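I have been shopping at Miria for long enough to remember when shipping was a line on the receipt and you either paid it or you didn't. Now it's a membership. Miria Plus, they call it, and last month my renewal came up, so I finally sat down with my order history to see what I'd been buying.

The pitch is that shipping is free. I don't believe in free shipping any more than I believe in free parking at the mall. Somebody is paying a driver and somebody is paying for tape.
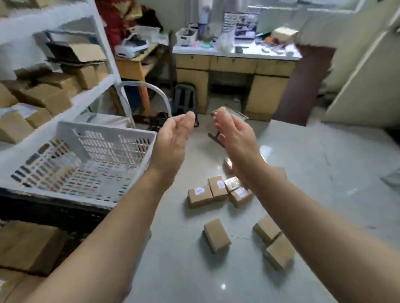
Gaetano Pace wrote under my last post that I was being a grump, that he lives an hour from a decent hardware store and the membership paid for itself by June. Fair enough, Gaetano. I'd still like to see what those same drill bits cost at Flerden with the shipping added on.

I did that check for my own orders, by the way. Same coffee filters, same brand, same count. Cheaper at Flerden before shipping, a few cents more after. So where did the free part go?

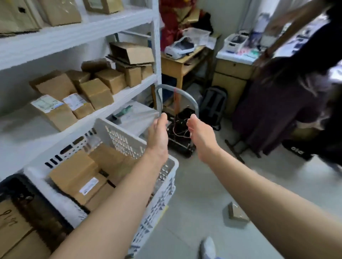

3 min read

The part that bugs me most is the minimum. You get to the checkout and you're four dollars short, so in goes a pack of sponges. I own a lot of sponges. Trí Diệp told me he keeps a list of small stuff he needs anyway and saves it for those moments, and I tried that for a while, but my list kept turning into things I wanted because the cart was open.

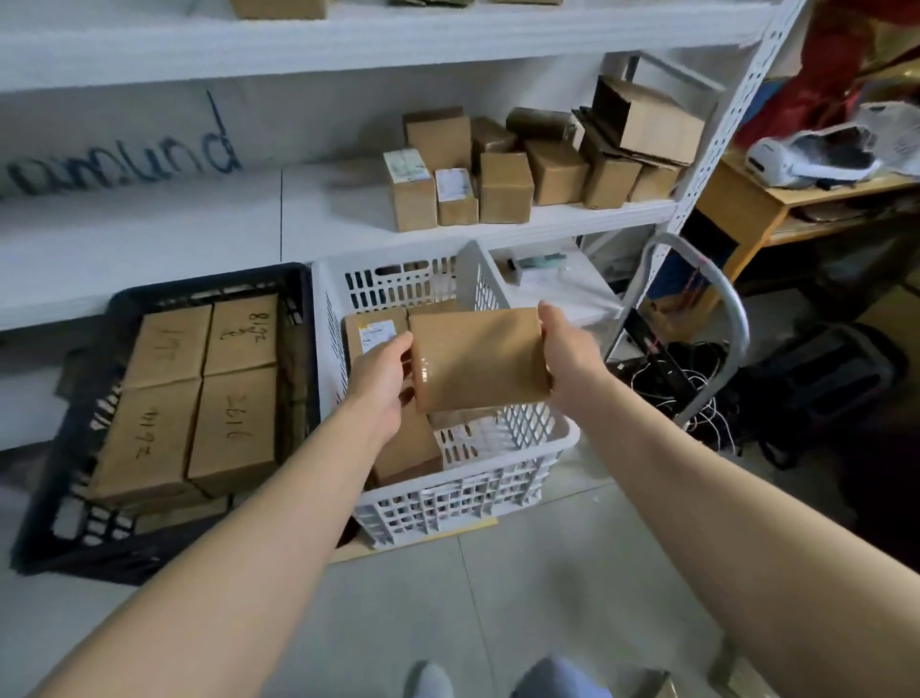
And then there are the points. Miria gives you 100 points for a review and you need 2,000 before you can spend any of them. I have 261. I've been a member for three years! At that pace I'll be trading them in for a phone charger around retirement - assuming the points don't expire first, and I read the terms twice and still couldn't tell you.

Returns I'll give them. I sent back a lamp and had my money in two days. Ridlow took most of a month over a pair of boots and wanted the original bag.
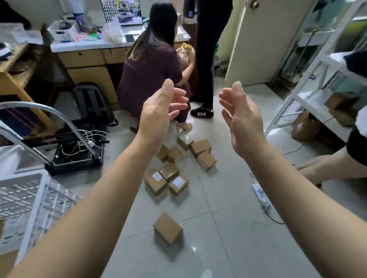 What I'm doing about the renewal

I turned it off. If I miss it I can always sign up again, and I expect they'll email me a discount before the week is out.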